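Small tables, hard floors: what holds up in a shared dining corner

The furniture in a staff dining corner gets moved more often than the furniture in a home. Chairs are lifted for the mop, stacked on Friday and set down again, and the joint between leg and seat takes most of the load. Vivek Agarwal, who fits out small lunchrooms for Endbridge, checks that joint first. "People look at the color," he says. "I turn the chair over."

Molded seats on separate legs are now common at the low end of the market. They weigh little, wipe clean and do not absorb grease. Their weak point is the fitting, which works loose under repeated sideways load. Agarwal tightens his every 12 weeks and replaces any screw that turns freely. Felt pads go on at the same time - a bare leg end will mark wood-look flooring within a month.

Table size is the next question. A top 60 cm deep will take one place setting and a serving dish, provided the dish is pushed fully onto the surface. Glass trays are the usual problem. They are heavy, they slide on a smooth top, and a rim hanging over the edge is easily caught by a sleeve or a chair arm. Riet Verbeke, who runs the kitchen at Imero, keeps plates in the tray only while clearing and moves them to the sink in one trip.

Color matters less than finish. Pale blue shows coffee rings but hides dust and water spots well, and it sits comfortably against red brick. Verbeke's tops are wiped with diluted dish soap and dried with a cotton cloth. Abrasive pads are not used, as they dull the surface and the dull patch then holds stains.

Cables should run along the wall. A power strip in the walking path collects crumbs and will sooner or later be hit by a caster.

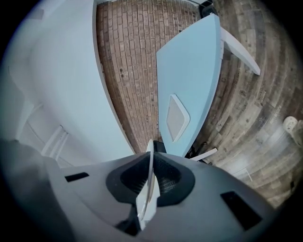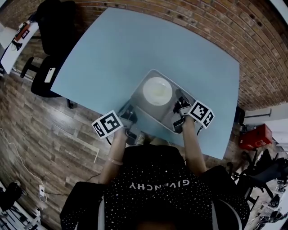 First picture: pale blue panel and white legs, with brick behind. Second: glass tray and round plate on a light blue tabletop.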